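Stitches out, when can I get back in the pool?
Healthy Living Boards > Swimming and Water Fitness

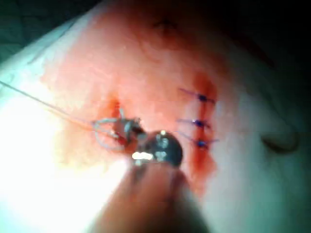
Original post - lapsandnaps

Hi all, long-time lurker! I had a small thing taken off my side in March and the stitches came out last week. My surgeon's sheet says "avoid soaking until fully healed," which tells me nothing. I normally swim 24 laps before work and I am going up the wall. Has anyone gone back early? Also, do those waterproof dressings hold up, or do they peel off and float away like the one I saw in lane three (gross)? I bought a pack of the Chambi ones and they seem kind of flimsy.
- Nisha

Replies (7)

driss_b wrote:
Call the office and ask for the nurse, not the front desk. Mine gave me a straight answer in two minutes. For me it was no scab anywhere plus one more week, but I'd had a hernia done so yours may be different.

coldwaterhelmi wrote:
I went back the day after my stitches came out and was fine. People fuss too much. Chlorine kills everything anyway.

hanan.s wrote:
Helmi, I have to disagree with that one! Chlorine does not kill everything, and a pool can be perfectly well run and still have stuff in it. I went back too soon after my knee, got an infection and lost the whole summer. Please wait until the skin is closed all the way along, Nisha. Lakes and hot tubs even longer.

coldwaterhelmi wrote:
Sorry about your knee, but that's one case. I've been swimming outdoors for years with all kinds of scrapes.

hanan.s wrote:
A scrape and a surgical cut are different animals. Anyway, she can ask her doctor, I've said my bit.

FaresAkl wrote:
On the dressings - I've tried Chambi and Dretano. Chambi stuck fine in the shower and came loose on the first flip turn. Dretano held for the full swim but took half my arm hair with it, so shave first or grit your teeth. Neither one made me feel good about swimming on a cut that was still open, so I used them for showers and walked the track instead. It's dull but the Gevier rec center lets you use it on a pool pass, if you're anywhere near there.

lapsandnaps wrote:
Thanks everybody! I called like Driss said and the nurse wants to look at it before I get wet, so I'm going in at 8:30 tomorrow. Fares, I had no idea about the track - I pay $207 a season for that pass and I've only ever used the pool. Helmi, I admire your nerve but I'm going to be a chicken this time. Does anyone know if kickboard only is easier on your side when you do go back? I'm worried about the twisting.

driss_b wrote:
Kickboard was fine for me, it was pushing off the wall that pulled. I did a week of just that and then easy backstroke. Let us know what the nurse says.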